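**Section 3: Folding clothes on the bed**

By now you've got the clean basket upstairs and the bed made (Section 2, and yes, I really do want the bed made first). I wrote most of this guide for whoever is staying at the Prikamdale house and doing their own laundry, but my own family uses it too, so a few bits will sound like I'm nagging people I love. I am.

We fold on the bed. There's a perfectly good table downstairs and I've tried it, but it's narrow, and half of what you fold ends up on the floor. The bed is wide, it's soft, and it's at a decent height if you're anywhere near as tall as I am. If you're shorter, kneel on the rug!

**Before you start**

1. Pull the blanket flat and smooth it out with your forearm. Lumps under the fabric turn into creases on top of it.
2. Check your hands. Hand lotion leaves marks on dark cotton that don't show up until the next day.
3. Put the basket on the floor to your left, or to your right if you're left-handed.
4. Leave the pillows up at the head end. The finished piles go there.

*Note: don't dump the whole basket out. I did it that way for years and the stuff at the bottom got folded twice because I kept leaning on it. Take out one thing at a time.*

**Folding plain, soft pieces (tops, tees, anything thin and slippery)**

These are the hardest, so I do them first while I still have some patience. A plain dark piece is a pain because you've got no print or stripe to line up with. The trick I use is a bright blanket underneath - you look at the edge of the cloth against the pattern and you can see right away if it's crooked.

1. Lay the piece down loosely and don't try to be neat yet. Just get it out of its ball.
2. Find two corners. Seams are your friends, so if you can't tell which end is which, run a finger along until you feel one.
3. Open out any part that has flipped over on itself. Flaps like to hide underneath, and then you fold the whole thing with a lump inside.

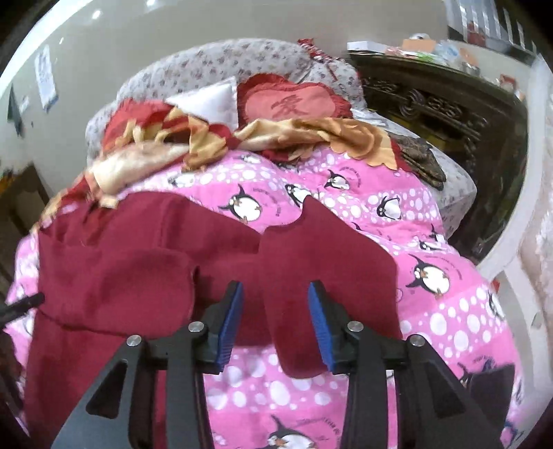 4. Pull gently outward from both sides at once. If you tug on one side only, the whole thing slides across the bed with you and you're back at step 1.
5. Smooth from the middle out to the edges with a flat palm.
6. Fold one side in to the middle, then the other side over it. Sleeves, if there are any, go straight back down along the fold.
7. Turn it 90 degrees so the long side faces you, and fold it in half. For drawers, fold it in half once more.

The penguin blanket is staying, by the way. I've been asked more than once whether we could get something more grown-up for that bed, and the answer is no. It's cheerful and it makes folding less boring.

**Caution:** don't iron on the bed! The Kallon board lives behind the bedroom door and it takes ten seconds to put up. I don't care if it's only one collar.

**Caution:** if something still feels a little damp at the seams, don't fold it. Hang it over the Sandhu rack in the hall and come back later. Folded damp things get that smell, and then they have to go through the wash all over again, and so does whatever was stacked on top of them.

**Stacking**

1. Make one pile per person, heaviest things at the bottom.
2. Keep slippery pieces at the very top, or better yet, stand them on edge in the drawer like file folders. (I was a skeptic about this. I've come around, mostly.)
3. Carry one pile at a time. Two piles is how you end up back at the start of this section.

**If it isn't going well**

*The cloth won't lie flat.* Give it one good shake, holding it by the shoulders or the top corners, and lay it down again. If it's still bunching, you've probably got it half inside out.

*The folds keep coming undone.* Thin fabrics do this. Roll the piece up from the bottom hem instead and tuck it in snugly beside its neighbors.

*There's lint all over it.* The Zarirach roller is in the top drawer of the nightstand. Please peel off the used sheet when you're done so the next person gets a sticky one. In July, when the dog is shedding, you'll want to do the blanket first too.

Sheets and anything with elastic are in Section 4. Get a drink of water before that one.

Last updated January 25, 2019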